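Courses > Textiles and Soft Goods > Unit 4 > Handout: Zippers, Bags and What the Label Claims
Search this course Go
Print this page | E-mail this page

Handout for session 4: Zippered fabric bags
Prepared by Rianne Wouters, revised February 11, 2018

Read this before the session and bring a zippered bag of your own, the older the better. You will get more from a bag that has been used for a few years than from one still smelling of the store.

1. What we are testing

Most of what is written about small fabric bags is written by people selling them. "Smooth-glide," "built for life," "travel-grade." I have yet to find anybody who can tell me what grade travel is. The reading from the Verbeke catalog is on your list for that reason and you should go through it with a pencil, marking every claim that could be checked and every claim that could not. Last year's group found very few of the first sort.

The claim we will spend most of our time on is that a good zipper makes a good bag. I doubt it. A zipper can be perfectly sound and still work badly if the fabric it is sewn to won't stay put, and a lot of complaints about "broken" zippers are complaints about the cloth on either side. Stijn Peeters, who teaches the repair half of this unit, disagrees with me and thinks the slider is to blame more often than I allow. He will make his case in session 5. Keep notes on both.

2. The closure and its two ends

A zipper has two rows of teeth, two tapes, a slider and some sort of stop at each end. The stops get the least attention in the reading and deserve more. When someone pulls hard on a stuck slider, the load goes along the tape and ends up in the last inch of stitching. If that stitching is a single line with no backtack, it will let go sooner or later, whatever the teeth are made of.

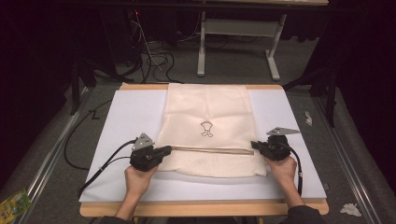 Opening and closing a bag well is mostly a matter of where you hold it. Watch anyone in a hurry and you will see one hand on the pull and the other doing nothing useful, so the whole bag travels along with the slider. Lay the bag flat and steady the closure first. Holding the zipper at both ends, the way the cream bag with the brown zipper is being held, keeps the line straight while you look it over for waves. After that, move one hand to the pull and leave the other where it is. Flundden's care leaflet tells you to "draw the zipper in one confident motion." Try it on a limp bag and see how confident you feel.

A wave along the tape can mean that the fabric was stretched during sewing, or that the fabric and the tape have shrunk by different amounts in the wash. You can't tell which by looking. Ask the owner about washing, and write "unknown" if the owner doesn't remember. I would sooner read "unknown" than a guess.

3. Two fabrics, one seam

Many bags join a plain fabric to a quilted one, with the zipper between them. The same cream bag does this: smooth above, a textured quilted panel below, and the quilted part is slightly wrinkled. It is a popular arrangement and I am not convinced by it. Quilting has bulk, plain cloth has little, and the two don't feed under a presser foot at the same rate. An experienced sewer deals with that by basting. A factory in a rush may not.

The argument for quilting is protection. Fine, but protection of what, and from what? If the padding is on one panel only, then the contents are padded on one side only. Dirk Prins put this to a Vernel representative when she visited in June and was told that the quilting was "a lifestyle feature." I take that to mean it looks nice. Looking nice is allowed. It should go in the column for appearance, and too many of you put it under durability in the last assignment.

The same goes for embroidery. A small motif stitched in outline adds little weight and, if it sits on a smooth area, little stiffness. A dense filled motif is another matter — it can pucker thin cloth and leave a scratchy patch inside if there is no lining. Turn the bag inside out before you form an opinion.

4. The numbers people quote

The Drultcombe sheet (copies at the front desk) says that its test zipper survived 4000 cycles. Lotte Declercq ran our own bench test on a bag of the same pattern and stopped at 3241, when the end stitching opened. The teeth were fine. One bag proves very little, hers included, and I would ask you not to quote either figure in your essays as though it settled something. What I want you to notice is that the sheet says nothing about what the zipper was sewn to during the test. It may have been clamped in a jig with no bag at all.

5. In the session

Work in pairs. Swap bags, so that you aren't defending your own purchase.

Lay the bag flat and smooth it without pulling. Sketch the closure and mark both stops. Run the slider twice slowly, once with the far end held and once without, and write down any difference. If there is no difference, write that down too. Check the end stitching from the inside. Note each fabric by touch and appearance only, and leave fiber names out unless there is a label.

Evelien Visser will collect the sketches. Please put your bag's approximate age on the back, and whether you would buy it again.

Reading for session 5: Peeters, notes on slider repair, first half. Skip the part about waxing the teeth until we have tried it ourselves.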